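Buying at Tindora: frequently asked questions

How many flats are there?
There are 90 flats in the two blocks on the canal side. The second block is released in August.

How do I reserve one?
You pay a reservation fee of £300, which comes off the price at completion. We hold the flat for 20 working days while your solicitor looks over the lease. If you pull out in that time the fee is returned, less any search costs already paid.

Does a parking space come with the flat?
No. Spaces are sold separately and go to three-bedroom buyers first. Anyone else can join the waiting list -- ask Daranee Jaidee in the sales office.

What is fitted in the kitchen?
The hob, oven, extractor and fridge-freezer are included. Worktops come in plain grey or a white marble pattern with grey veining, at the same price. Small appliances are yours to bring.
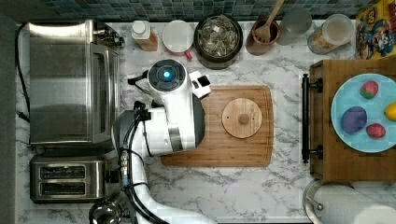
Can I change the finishes?
Yes, until the kitchen order is placed. After that, changes are charged at cost and may put back your moving date.

Can I let the flat out?
Yes, on tenancies of six months or longer. Holiday lets are not allowed under the lease.

Are pets allowed?
One cat or dog per flat, with written consent from the managing agent, Udano. Send the form in before you move.

Who do I call about faults after I move in?
For the first two years, call the Dastora aftercare line and ask for Nattawut Onsri. Faults in shared areas go to Udano.

Page updated July 13, 2025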